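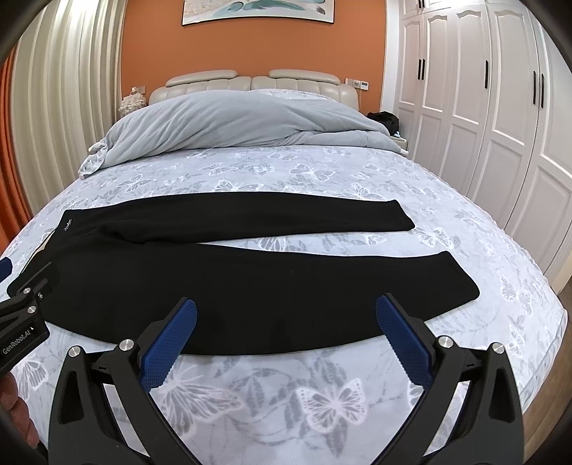 Black trousers with a small white logo near the waistband, laid out on a bed.

Skuvon Opens Clothing Repair and Resale Counter at Its Pillai Street Store

19 Mar 2026

Skuvon, the family-owned laundry and alterations company, today opened a repair and resale counter at its Pillai Street store. Customers can bring in everyday clothes for mending, or hand over pieces they no longer wear in return for store credit.

The counter takes the space that used to hold the dry cleaning pickup racks, which have moved to the back of the building. It will be open during regular store hours. No appointment is needed for drop-off, though same-day repairs must be in before 10 a.m.

Skuvon ran a trial of the service at its smaller Markero location beginning in November. Over the trial, staff there repaired nearly 400 garments. Knit pants, school uniforms and winter coats made up most of the work. Broken zippers and worn-out elastic were the most common problems, followed by split seams.

"People kept asking us at the alterations desk whether a pair of sweatpants was worth fixing," said Pouran Farahani, general manager of Skuvon. "We used to quote them the same rate as a suit, and they would take the pants home again. The new price list is built for ordinary clothes."

Basic repairs, including hems, buttons and small seam work, start at $20. Zipper replacement on coats is priced by length, and the full list is posted at the counter and on the Skuvon website. Customers receive a text message when their items are ready. Repairs not collected within 64 days will be donated.

Clothing offered for resale must be clean and free of stains, pet hair and strong odors. Pants should have a working waistband and both hems intact. Staff will check each piece while the customer waits and make an offer on the spot. Credit can be used for repairs, laundry service or anything on the resale rack, and does not expire. The counter does not accept underwear, swimwear, shoes or children's sleepwear.

Customers with more than one bag are asked to sort at home first. Skuvon suggests laying each item flat under good light and checking the knees, cuffs and inner seams before bringing it in.

Pieces that cannot be sold will be passed to Bokeo, a textile sorting company that has worked with Skuvon on its worn-out linens. Bokeo will collect from Pillai Street once a week. Cotton and cotton-blend items will be cut into wiping cloths for garages and print shops.

Two tailors have moved to the counter from the alterations desk, and Skuvon is hiring one more part-time. Applicants should have experience with an overlock machine and stretch fabrics. Applications are accepted in person.

Through the end of the month, customers who bring in a repair will have their first hem or button done free, with a limit of one per household.

About Skuvon

Skuvon provides laundry, dry cleaning and alterations to homes and small businesses. The company has 70 employees across its stores and its central laundry plant.

Media contact: Pouran Farahani, General Manager, Skuvon. Interviews and store visits can be arranged through the Pillai Street front desk.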